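Penholm chapel reopens after four years under scaffolding

The doors of the old harbour chapel at Penholm were unlocked again this week, four years after a lump of ceiling plaster came down between the pews and the whole building was shut. Visitors can get into the nave and the north aisle from today, Jun 4, 2019. The tower stays closed until August at the earliest.

No ribbon, no brass band. A short service, then tea on the grass, then people went in and looked up.

What they were looking at is the vault, which has been cleaned and patched for the first time in living memory. It had gone nearly black from candle smoke and a coke stove that was taken out long ago. Under the dirt was a pale cream limewash with a thin red line following each rib, and at the east end a row of painted fish that does not appear in any of the older guidebooks. The fish are rough work, done quickly by the look of it, and one has been given two tails.

Halvard Sæther, who led the repair for the building firm Harkero, said the fish turned up late in the job, when the last of the scaffold was due to move. "We had finished that bay on paper. Then a bit of soot came off on a sponge and there was an eye." 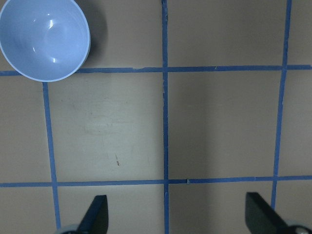
Blue bowl on the taped grid.

The chapel is an odd building and always has been. Three bays long, with a tower that leans slightly seawards and a south door so low that most adults duck. It was put up by fishing families on the site of an earlier wooden church, then lengthened when the harbour got busy, then more or less forgotten when the harbour silted. The join between the two phases can be seen plainly in the north wall, where small dark stones give way to bigger, squarer yellow ones. The yellow stone came by boat. The dark stuff was picked off the beach.

Of the fittings, the best is still the pulpit, carved in oak with a ship on each panel. It is signed underneath by a joiner called Kováčik, about whom next to nothing is known except that he was paid late and complained in writing. His letter is on show in the vestry. So are 7 of the lead tokens that were found under the floor, probably handed out to crews before the fishing season, though there are other theories.

The floor was the expensive part. It was lifted slab by slab, each one numbered and put back where it came from, 2841 pieces in all if you include the broken ones. Below it was damp sand and a drain that led nowhere. A new drain now runs out under the west door to the lane, and the slabs sit on lime and gravel. The old heating pipes have gone and wont be replaced. Bring a coat, even in summer.
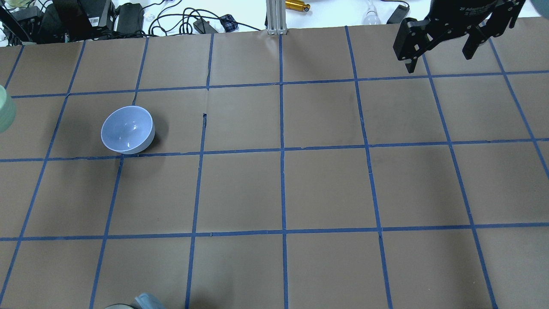
Recording the floor before it was lifted took most of the first winter. Harkero's crew set out every bay in squares with string and chalk, working from the altar step back to the west door, and drew each square by hand before anything moved. Anyone who has marked up a surface in squares will know the idea, and blue tape on brown paper gives much the same sort of pattern, slightly uneven lines and all. The finished drawings run to 80 sheets and will go to the county archive once they have been copied. A few are pinned up near the font for now, including one of the grave slab with the anchor, worn almost flat.

Not everybody is pleased. The box pews on the south side have not come back, and two local families with names painted on the doors have asked where they are. They are in store, dry, wrapped up, and a decision on them is due in the autumn. The clear glass in the east window has also been argued over. The old green glass was cracked beyond saving, according to the architects at Hinero, but it gave the chancel a underwater light that a lot of people grew up with. The new panes are much brighter. In the mornings you can read the inscription over the altar from the back row, which was never possible before.

The tower is another matter. The stair has been repaired as far as the ringing chamber, and the beam that carries the bells has been found to be rotten at one end. New oak is on order. If it comes on time the stair will open in August, small groups only, with a guide. The lean has been measured again and has not got any worse.

Outside, the churchyard wall has been rebuilt along the seaward side and the path from the quay relaid in gravel. The yew is still there. The lychgate is not, it was past repair, and the posts have been kept for a new one when there is money.

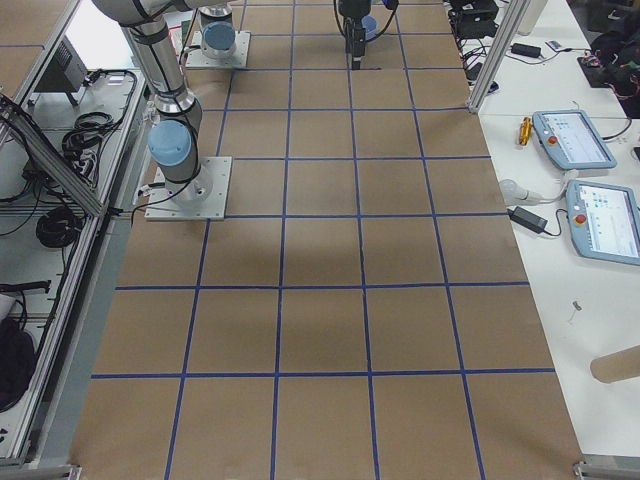

Visiting

The chapel is open daily from ten until four, closed during services. Entry is free, there is a box by the door for the roof fund. Guided walks leave from the south door at eleven and two, and take in the nave, the vestry and the churchyard.

Buses stop at the quay, a short walk uphill. Parking in the lane is for residents, use the field opposite the old rope store, which can be soft after rain. The west door has a ramp and the new floor is level throughout, but the vestry is up two steps. Dogs are fine in the churchyard, on a lead.

Photography is allowed without flash. The vestry display will be changed over in August, when the pulpit letter goes away to be rested from the light and a copy takes its place.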